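Sorting out the unit, a thread. Bralville, top floor, wind coming under the door again
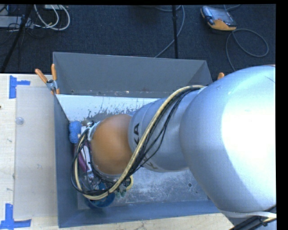
1/ Right so, bins. Been on about bins for weeks and I am going to carry on. Shobha Rodrigues wants every one of ours replaced before the move and I keep saying no, a metal bin is meant to look like it's been used. Look at the back wall of the grey one, all those ragged scuffs and scratches low down and then pale and clean-ish up top. That's a bin earning its keep. Paint can go, don't care, as long as the sides are straight and the rim's not sharp.

2/ Quote for new ones came in at 3,000. For bins. Shut the tab, made a tea.

3/ What we're doing instead - keeping the metal ones for the heavy bits, binning the cracked plastic ones (yes binning bins, Idris has made the joke, it's been made)

4/ Idris Meredith has also been round with the wire brush and a bucket. Doing the outsides only. Told him leave the insides alone, they'll be scuffed again by dinner time.

5/ Things found at the bottom of various bins today: half a biro. A bus ticket. One glove, left. A delivery note for 835 brackets we definately never ordered. Three different sizes of washer all mixed up, which means someone tipped two lots together and walked off.

6/ Washers took me and Bok-nam Hyun the whole morning. Muffin tin, radio on. Quite nice really

7/ Somebody asked do we line them. Used to. Old carpet, cardboard, some rubber matting Hrvoje Kneževič got off his cousin. Cardboard goes to mush, carpet holds grit. Rubber is all right but it curls at the corners and then small parts get under it and you're on your knees with a torch. So now nothing. Bare metal, bit noisy, easy to sweep out.

8/ Labels!! Had a row about labels. In-ho Um wants them on the front, I want them on the end. Front wins because of how they sit on the racking, fine, but I'm writing them. His sevens look like ones.

9/ Tall backs are handy by the way. You can chuck stuff in from the bench side and it doesn't go over. Low ones we had at Arkham were useless for that, always fishing things out from behind.

10/ Racking next. Bae bays first, then the long wall, then the Nekik stuff, which is a mess and has been since December. Need the trolley back off downstairs before any of that hapens

11/ Spent 353 so far. Brushes, two tins of primer, label holders, decent broom. Broom was the best bit of it, should've bought one years ago.

12/ Dent question from the replies - small ones leave. If it rocks on a flat floor, turn it over, block of wood, mallet, go gently round the edge of the dent first and work in. Ear defenders. Tell the people next door.

13/ Off to find the trolley. More when the long wall's clear, if anyone wants a couple of cracked plastic tubs for the garden shout today, they go in the skip at five

Last updated 2025-03-16
Contact | Copyright | Back to top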